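Travwood to buy two robot arms for its test kitchen
9 March 2025

I got a look at the Travwood budget this week, and yes, the robot arms are in it. Two of them, with a decision on the supplier due before July, when the new financial year starts and the money can be spent.

Roya Golestani runs the test kitchen and has been putting the numbers together since the fall. She told me the arm itself was the easy line to fill in. It was everything else that grew - spare fingers, mounting plates, a service contract, and 90 hours of staff training that wasn't in the first draft at all.

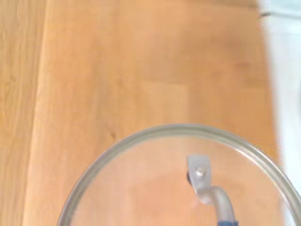 Her list of kitchen jobs has 32 entries on it now, and lids get a whole section to themselves. She wants each supplier to show clear glass ones being handled, because she's worried about how well a camera picks them out against a counter. I hadn't given pot lids a minute's thought before that conversation, but I came away pretty much on her side!

Two companies are still in the running. Llorente is offering a 24-month lease with service included, and Trolline would rather sell outright and charge for visits. Roya is leaning toward the lease for the first arm (it's easier to hand back if the kitchen gets rearranged, which she thinks it will), and she may buy the second one later.

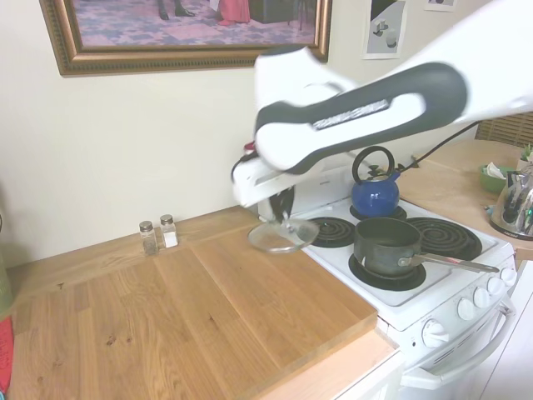 The other thing she's holding out for is a normal kitchen to test in. Both quotes came with a purpose-built bench as an optional extra, and she crossed it out both times. The $2,000 that freed up has gone into a pot for replacement grippers, and she'd like it to be bigger.

Coltisska, the software package that would schedule the work, is priced separately and hasn't been signed off yet. I asked if the arms could run without it and was told yes, but with a lot more button pressing. The supplier visits come next, and I'm hoping to sit in on at least one - I'll write up whatever I'm allowed to.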